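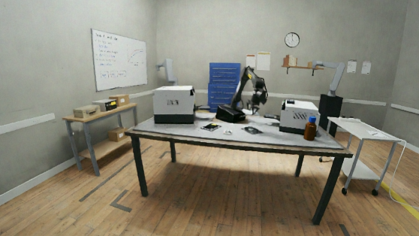 Work table with grey top and dark square legs.

Brornex 700 conveyor roller set: review after one season

Posted 28 October 2023

We run a small aggregate pit outside Remville, with one jaw crusher and two belts feeding the screen. In June we replaced the carrying rollers on the longer belt with the Brornex 700 set, bought through Girard. The old rollers were seizing every few weeks in the dust, and we were losing half a shift each time.

The set came on one pallet with the brackets packed separately. Our order was 18 rollers and 4 return idlers. Everything matched the delivery note except one bag of bolts, and Girard sent that out the next day.

Fitting took two of us most of a Saturday. The brackets line up with a standard frame, but the slots are tight and we had to file two of them. The instructions are a single folded sheet and the torque figures are in very small print.

At the time of writing the belt has 217 hours on the new rollers. None have seized. The seals look better than the ones on our old Tronedholm set, and there is less noise at the tail end. Two rollers near the loading point have picked up flat spots, so I would order spares for that position. The paint came off in the first week.

Price is higher than Tronedholm. For a clean, dry site the cheaper set would probably do. For wet sand and fines I would buy these again.

Good: seals, noise, parts supply.
Bad: paint, bracket slots, instructions.

Rating: 4 out of 5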